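The blue lamp gets a checkup

I have had the same blue desk lamp since I rented the room over the shop on Gwilliam Street. It has moved with me 2 times and has never had a proper cleaning, apart from a wipe of the shade when I could write my name in the dust.

In September the base started to rock. It also left faint gray rings on anything pale, so I decided to go over the whole lamp before it went back to work for the winter. Aled Voyle, who fixes lamps and clocks in Nonham, told me to lay it on its side on something flat and light colored, with the cord stretched out where I could see all of it. A dark cord on a dark table hides every nick.

So that's the setup - a white board on the wooden table, then the lamp on the board. 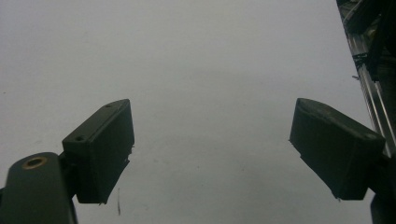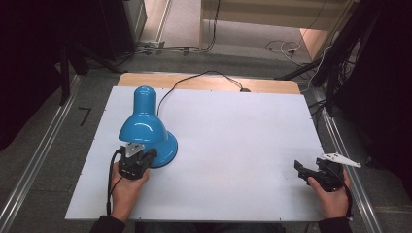 Second picture: the blue lamp on its side on the white board, cord running toward the far edge.

The cord was my main worry. I went along it with my fingers, from the shade end to the other, and found no cracks. There was one stiff bend where it used to go behind the bookcase. Aled says a bend like that is fine as long as the cover isn't split.

The base had lost part of its felt. I scraped off the old glue, which took most of an hour, and cut a new circle from a sheet I had left over from the chair legs. The first one came out too small. The second one fit.

For the shade I used a damp cloth with a drop of dish soap, then a dry one. Glossy paint shows every streak, so I did it again by the window - better, though there is still a dull patch near the rim that I think is wear.

I put in a 600 lumen bulb, a bit softer than the old one. The lamp is back on the desk now and it doesn't rock. Next is the floor lamp in the hall, which has a switch that sticks.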